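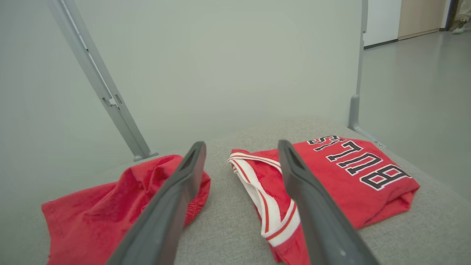 The red stuff on the gray chair, first go at sorting it.

Washing red team kit, and where to put it after
Forum: Laundry and Closets

kbarta
Posted Sunday, August 28, 2022
Basketball starts back up and the reds are out again. The jersey has white trim with thin red stripes, and I'd like the trim to stay white. Last April I washed everything together on warm and an older jersey came out with pink edges. Do you wash red separately, or is cold water enough? Also, the clean stuff always ends up on a chair. I'd like a better system.

aranka_k
Cold, inside out, nothing white in the load. I've done it that way for three seasons and the trim on ours is fine. Skip the dryer, the waistbands go first.

Magyar M.
Disagree on the dryer. Low heat never hurt a pair of shorts in this house. What ruins them is fabric softener — mesh stops breathing once it's coated.

aranka_k
I don't use softener either. The elastic still went in the dryer, two pairs in one year.

Irén Sz
Is that everything, or is there more? If it's only a jersey and shorts I would wash them by hand in the sink and be done.

kbarta
There's more. Another one from the same chair:
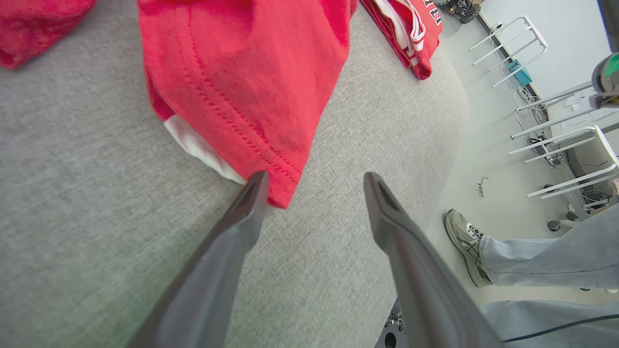
More red, with the striped one up near the edge of the seat.

Irén Sz
OK, then that's a machine load. I'd turn the one with the lettering inside out before anything else. Printing cracks when it rubs.

Anikó B.
Nobody has answered the chair question. I gave each kid a shallow bin from Bunden and the kit goes straight in there, folded or not. Chair is for sitting.

Magyar M.
A bin is just a chair with sides. Hang the jersey and roll the shorts.

Anikó B.
Hanging stretches the shoulders on the heavier ones.

kbarta
Going with cold, inside out, no softener. I'll dry one pair of shorts on low and hang the other to see who's right. Still thinking about the bin.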